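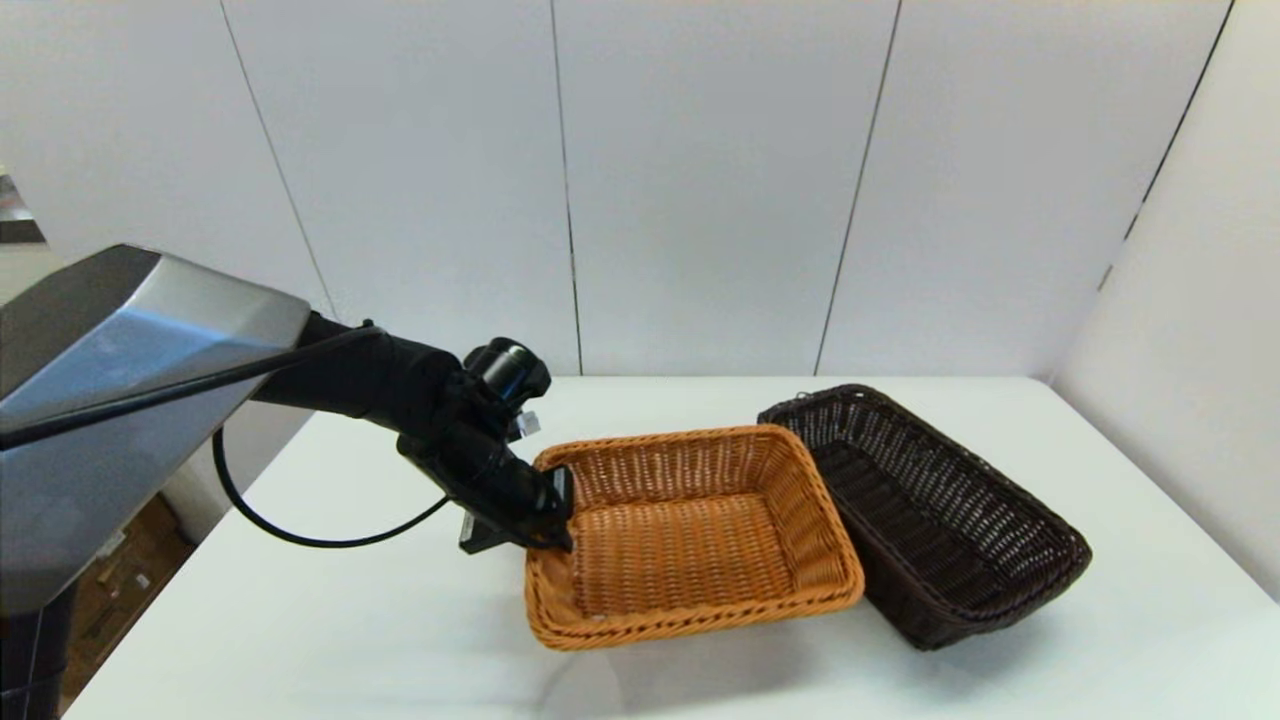 My morning at the Buthelezi book fair

I've been promising myself a trip to the Buthelezi fair ever since my first novel came out, and in June I finally went! It's a small one, held in the old wool hall in Preno, and it's all writers, readers and little presses (plus one man selling fudge, who did better than any of us).

I got there when the doors opened and went straight to the Wudach Press table, since they publish the kind of quiet family sagas I can't put down. I bought two and was given a tote bag I did not need.

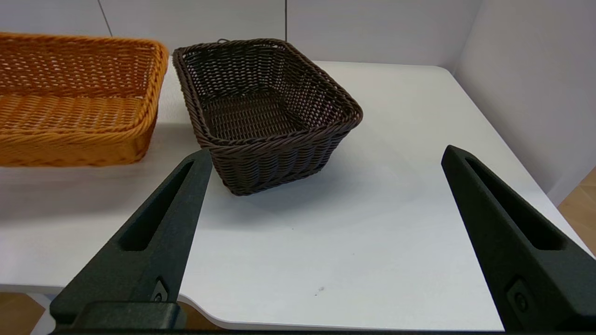 Woven baskets on a white tabletop.

The first talk was Ravindra Pant on writing his second book, which took him four years. He read the opening chapter he threw away and then the one he kept, and I liked the thrown-away one better, and so did the woman next to me. He was very good about it when she told him so. He also said he writes the last page early and keeps it taped inside a cupboard, which I tried when I got home. So far I've only got the tape up.

Lunch was a cheese roll on the steps outside with three people from a book club in Bamska. They'd driven over for the day and had read my novel (all three of them!), and they had opinions about the sister. 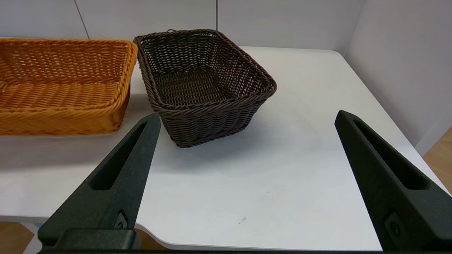 One of them thought she should have gone back to the farm, and the other two thought she should have left in chapter one. I just sat there chewing and taking notes on my roll wrapper. I'd love to visit their club in the fall if we can find a date.

After that I squeezed into Clifford Nguyen's workshop on dialogue. We had to write an argument between two people who never mention what they're arguing about. Mine was over a parking space and was really about a wedding. He read it out in a wonderful grumpy voice, and I've asked if he'd consider doing the audiobook.

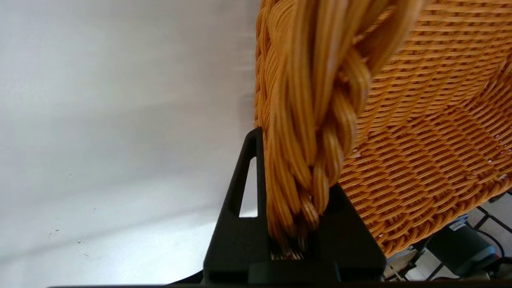

He laughed, but he did take my card. I stayed for one more reading, a set of short poems, then ran for my bus with far too many books. I've started the first of the Wudach sagas and I'm already cross with the grandfather.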